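Ternby Loop Pile Carpet Tile – Charcoal

Product code: TB 1,941
Range: Ternby Commercial Flooring
Supplied by: Mostgate Floor Supplies

Description
Ternby Charcoal is a tufted loop pile tile for offices, classrooms, workshops with light foot traffic and tenancy fit-outs. The yarn is solution-dyed nylon, so colour runs the full depth of the fibre and tolerates diluted bleach cleaners. Tiles are backed with a bitumen-free cushion layer and can be lifted and relaid individually.

Specification
Tile size: 500 mm x 500 mm
Pile: level loop, fine gauge
Fibre: 100% solution-dyed nylon
Total thickness: 6.5 mm
Carton: 20 tiles (5 m²)
Carton weight: 21 kg
Castor chair rating: suitable, continuous use
Underfloor heating: suitable to 27°C at the surface
Colours: Charcoal, Slate, Gumleaf, Oyster

Where it is used
Charcoal is the darkest colour in the range and accounts for almost 40 per cent of tiles sold. It hides joins well in monolithic laying. Quarter-turn laying is also acceptable and gives a faint chequered effect under raking light. Slate and Charcoal can be mixed in one floor. Gumleaf is dyed to a separate schedule and should be ordered in full at the outset, as later batches may vary slightly.

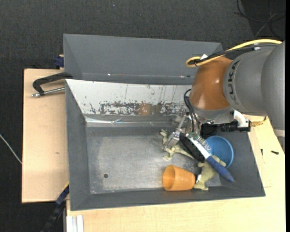 Dark charcoal carpet with a fine woven texture, behind a wooden work surface.

Subfloor preparation
The subfloor must be level, dry and free of curing compounds. Maximum deviation is 3 mm under a 2 m straightedge. Concrete should be tested for relative humidity before delivery is booked – slabs reading above 75 per cent need a moisture barrier. Particleboard and plywood floors should be sanded at the joins and vacuumed. Old adhesive residue must be scraped back to a thin, non-tacky film.

Leave cartons unopened in the room for 24 hours before laying, stacked no more than six high.

Adhesive
Use Roleo T2 pressure-sensitive tackifier, applied by foam roller at 8 m² per litre. Wait until the film turns clear before placing tiles. Full-spread permanent adhesives are not recommended and make later replacement difficult. Stairs require the Valente aluminium nosing and a contact adhesive.

Maintenance
Vacuum daily in entry zones and twice weekly elsewhere. Treat spills by blotting, then a neutral detergent. Hot water extraction is suitable every 12 months. Tiles beyond recovery can be swapped with spares, and we suggest holding 2 per cent of the order on site for this purpose.

Ordering
Cartons are not split. Allow 5 per cent for cutting in rectangular rooms and 8 per cent where there are columns or angled walls. Pallets hold 53 cartons and need a forklift at the delivery address. Tailgate delivery is available for smaller orders on request.

Samples are free to the trade. Technical enquiries go to Murali Poojary, project pricing to Annapurna Nair. The warehouse counter closes at 4.30 pm.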